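Kerneo grasp labeller

Hello, and welcome! Kerneo takes recordings of someone folding laundry on a bed with a hand-held gripper and works out, moment by moment, whether the jaws are open, closing or holding cloth. It grew out of the perception code in Strobel, so a few old names still turn up in the config (sorry, we're slowly tidying them).

Wide-open jaws over a plain sheet get the label "open", whatever else is lying on the bed.
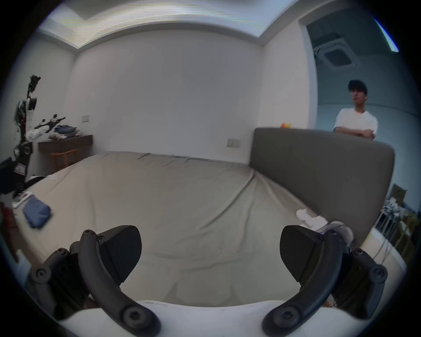 Luana Portela wondered whether "open" should be split in two, as her planner treats approaching and idling quite differently. We'd love that too, and it's on the list for May.

A "holding" label needs fabric between the fingers for at least 8 samples in a row. Bunched cloth, like the end of this blue-lavender T-shirt, used to confuse the colour mask no end!

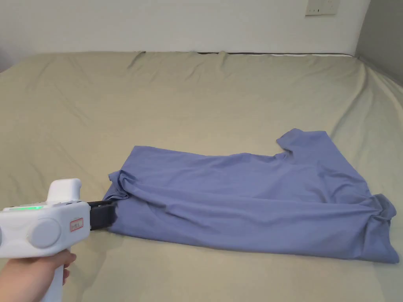 Running it

Point label.py at a folder and go make a cuppa. Batches default to 20 clips.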